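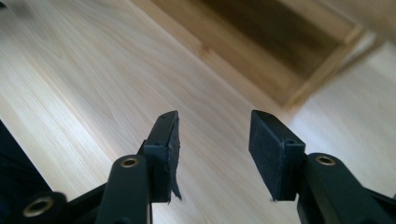
The table came from a shop in Rimham that was going out of business, and the drawer came with it, though not fitted. The man had carried it out separately and laid it in the trunk on top of a blanket. He said it had always stuck. She paid him $279 and drove home with the radio off so she could listen for sliding.

Her brother helped her get the table through the back door. He wanted to know what was wrong with the one she had. She said it was too dark. He looked at the old table, which had been their mother's, and then he went out to his truck for the other end of the strap.

For a week the drawer stayed on the floor of the hall with gloves and mail in it. Then one evening she took out the gloves and the mail and tried the drawer in the table. It went in a hand's width and stopped. She pulled, and it would not come back either. She had to get under the table with a flashlight and push from behind with her foot.

The hardware store in Collet sold a wax for this. It was called Lusturwood and came in a flat tin. The directions said to rub it on the runners and wait overnight. She rubbed it on the runners and waited overnight and the drawer went in two hands' widths and stopped.

She called her brother.

"Sand it," he said.

"Which side?"

"Whichever side is touching."

"They're both touching."

"Then you've got a choice," he said.

She sanded the left side, because the light from the window was better there. The dust was pale and very fine – it got into the butter. She sanded until her wrist hurt and then put the drawer in, and it went all the way to the back with a knock. She opened it and closed it. She opened it again and left it open while she washed her hands.

That was when she saw the writing. It was on the underside of the tabletop, in pencil, where the drawer would have covered it if it had ever closed properly. It said Jilville, and under that, 1,147. There was a line beneath the number, the way you draw a line under a sum, and nothing below the line.

She had never been to Jilville. It was past Rimham, on the river, and there had been a furniture factory there once. The number might have been a price, or a part, or how many tables they had made by then. She thought about calling the shop, but the shop had closed in June.

Her brother came on Sunday for supper. He pulled the drawer out and pushed it in several times without saying anything. Then he got down on the floor with the flashlight, since she had told him about the pencil, and stayed down there longer than it takes to read one word and a number.

"Somebody was adding something up," he said.

"That's what I thought."

"You got a pencil?"

She gave him the one from beside the phone. She heard it scratching on the wood. When he got up he brushed off his knees and sat down, and she put the potatoes on the table. She did not look until he had gone home. Under the line he had written 279.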